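Jultdale Desk Surface Film: Frequently Asked Questions

What is the film made of?
A single layer of matte polyester with a pressure-sensitive adhesive back. It is sold under the Boko name in white, gray and sand. All three have the same thickness and the same finish.

Which surfaces will it stick to?
Sealed wood, melamine, painted steel and glass. Raw wood and oiled wood are not suitable. Oil stops the adhesive from bonding, and the film lifts at the corners first.

How do I clean it?
Use a damp cloth and dish soap. Do not use acetone or scouring powder. Ink should be wiped off the same day. Light scuffs on white can be removed with a melamine sponge, used without pressure.
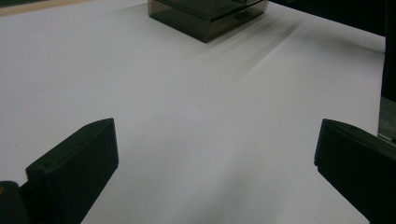

How long before I can put weight on it?
Wait 10 hours at room temperature. Monitors and other heavy items should stay off until the adhesive has set.

Can I cut it to size?
Yes. Cut from the back along the printed grid with a fresh blade. Leave 7 mm of extra film on each side and trim after mounting. Offcuts can be used to test the bond on a hidden part of the desk.

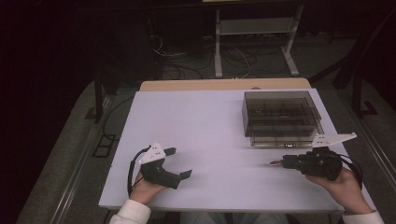

Do I have to cover the whole desk?
No. Partial coverage is supported, and the warranty terms are the same. Round the corners of the piece before applying it, and keep its front edge parallel to the desk. A white rectangle with a light wooden edge left showing on the far side is a common layout. Seal the exposed wood before you start.

Can it be removed?
Yes. Warm one corner with a hair dryer and pull back slowly at a low angle. Removed film cannot be applied again.

Who handles warranty claims?
Write to Britta Teuber for home orders or Anoma Begum for orders over 1,000 sheets. Include the roll code from the inside of the core.

Last revised March 6, 2026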